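About Us

Skemley collects and prepares demonstration data for machine learning in robotics. The company was founded in Rirnerville by Joonas Kinnunen and Johannes Msimang, who continue to direct its technical and client work.

Our main program, Plostura, is devoted to the handling of clothing and household textiles. Trained operators guide pairs of robot arms through a task from start to finish, and each attempt is recorded, reviewed and labeled before it enters a collection. A standard collection contains 300 accepted demonstrations of one task. Larger collections of 2000 are prepared by agreement.

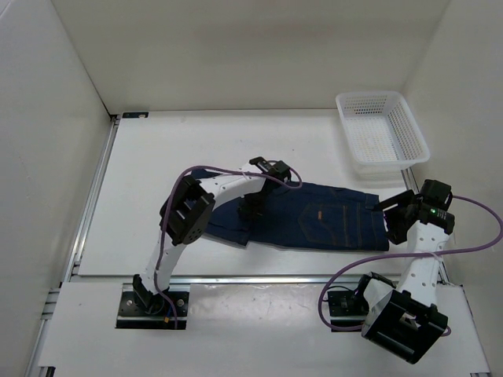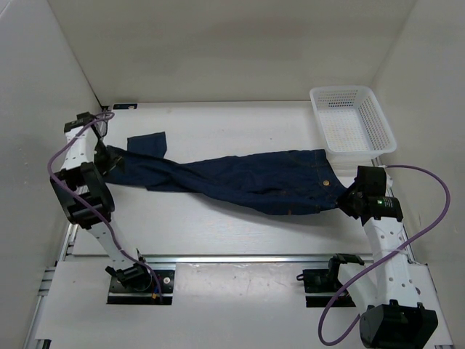

Two-arm work with denim jeans in a Plostura work cell.

Attempts that fail are kept in a separate set and marked with the point of failure, as many of our clients train on both. Operators complete 120 hours of supervised practice before their recordings are accepted.

Skemley serves university laboratories and manufacturers of automated equipment. Inquiries about new tasks, garments or licensing may be addressed to the Rirnerville office.

Page last revised October 15, 2024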